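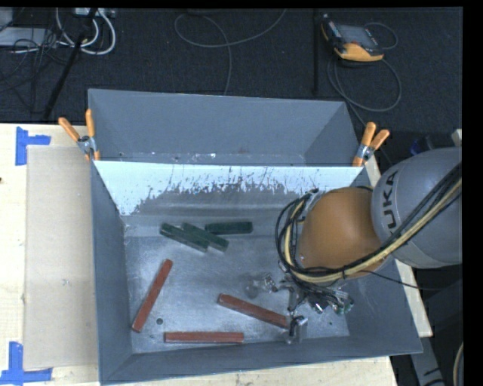

Month three with the arm, and I finally had a day where I didn't want to throw my coffee at it. February always drags at Lerolcombe, so I'll take what I can get.

My job used to be sorting. Now my job is mostly watching something else sort – green blocks, red blocks, pick, place, repeat – and writing down when it gets confused. Ming-te set the target at 30 clean picks in a row before we let it near real parts from the Brevwood line. Best run so far was 15. I did 662 an hour by hand in my good years, and yes, I've mentioned this to everybody, including the guy who fills the snack machine!

I spent most of the morning fiddling with the divider in the bin. We hold it in with two of those orange-handled spring clamps, one at each end, and it looks like something out of my dad's garage. Berhanu wants it welded. I said leave it until we know how much room the gripper needs, and for once he wrote down what I said instead of just nodding.

That's been the strange part of all this. I figured they'd bring the robot in and I'd turn into the person who sweeps up around it. But Wing-sze keeps asking me stuff like how I'd grab a block that's lying right up against another one, and I have to stop and think because my hands always just did it. (You nudge it with your pinky first. Try explaining that to a programmer.)

My shoulder doesn't ache at night anymore, I'll give them that. I do miss the noise, though. There used to be five of us on that bench, talking trash all shift, and now it's me and the pendant and a lot of cable. Two of the others went over to packing, and Hsin-yi took the Ultar training and gets a raise out of it. I haven't signed up. The form is still in my lunch bag with a mustard stain on it.

Tin-yau says they'll decide on the second arm next month. I asked him who'd be watching that one and he said "good question" and went to get tea.

Leftover noodles for dinner. Bed by ten, I hope.

Last updated: February

1,437 views | 15 shares | 3 comments

packing_dena: The pinky nudge!! I do that too and never noticed

Osei: Sign the form. Mustard and all.

R. from second shift: We got ours last spring and I still miss the bench talk. Does yours stop dead every time somebody leans on the fence?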